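Family Help > Pregnancy and Birth > Twins and More

Sharing a hospital room after twins, or paying for the private one?

Posted by two_for_joy, Wed 1 June

I'm 31 weeks with twins, a boy and a girl, both head down as of the last scan and both apparently training for something. Our hospital has started asking where I'd like to recover. The choices are a shared room, which insurance covers, or a private one, which costs extra per night and has a couch my husband could sleep on. In the shared room he gets a chair. I have sat in the chair. It was designed by someone who had heard of sitting but didn't care for it.

My first was a quick birth and we went home the next day, so I never gave any of this a thought. With two they're telling me to plan on several nights, more if it ends in a C-section. The money isn't impossible, but it's also the stroller money, and the stroller is the size of a golf cart and priced like one.

Did anybody here do the shared room with two babies? Did you sleep? Did your roommate speak to you afterward? And is there any trick to keeping your stuff in order in half a room? My mother's advice was "don't bring much," and she has since given me a list of 40 things to bring.

Thambiah

We did shared, with twin girls, in March. I'll be fair to it. The first night I had the room to myself and felt like I'd robbed a bank. The second night I got a roommate with one very calm baby, and between my two and her one there was a feeding going on at pretty much all hours. She was lovely. She also had visitors, up to 11 in one afternoon, and they brought balloons.

What saved us was that my husband went home to sleep. I know that sounds backwards. But he came in at six every morning with a full night behind him and took both babies while I passed out, and I don't think that couch would have done as much for either of us. If you have family who can be with your older one, that helps, and if you don't then he needs to be home anyway.

Ask whether the nursery will take the babies for a stretch at night. Ours would, but you had to ask, and you had to ask again at each shift change, as if you'd made it up. 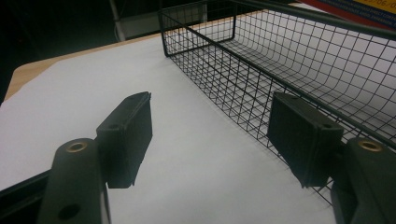
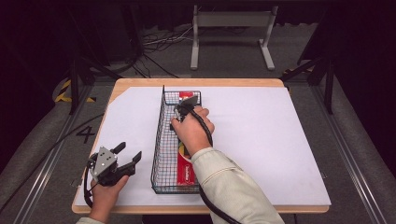
On the stuff question, you'll have a rolling table, a shelf and whatever part of the windowsill you can defend. Bags on the floor are hopeless when you can't bend over. Get one open wire mesh basket, like the black one in the photos, and put in it only what you'll want at 3 a.m.: phone charger, lip balm, nipple cream, the feeding log, something to eat. You can see through the sides, so you're not digging with one hand while a baby hangs off the other. Everything else stays in the suitcase and your husband can be the one who bends. Label the feeding log by baby. We didn't on the first day, and to this day I couldn't tell you who had that bottle.

Hesham

Get the private room.

Jondilberg

I'd call billing before you decide anything. We were quoted one price at the hospital tour and a different one at check-in, and the final bill was a third number with no family resemblance to the other two. Things to ask:

Is the nightly charge the same if you're kept in for medical reasons? Ours dropped after the second night, but only because we asked.

Can you reserve the room, or are you just on a list? At ours it was a list. We'd talked ourselves into paying and then there wasn't one free until the last night, when we were mostly packing.

Do they put twin moms together, or give them a room alone if it's quiet? Some do it without advertising it.

Also, if either baby needs time in the NICU you'll be spending most of your day down there, and a nice room is a nice place to keep your shoes. Our son was in for 18 days. I was discharged long before he was, and I barely remember what my room looked like. I'm not saying that to scare you at 31 weeks, you're doing great getting this far. I'd just hang on to some of that money for parking and cafeteria food until you know.

And buy the stroller used. Ours had belonged to another twin family and already had crackers in it.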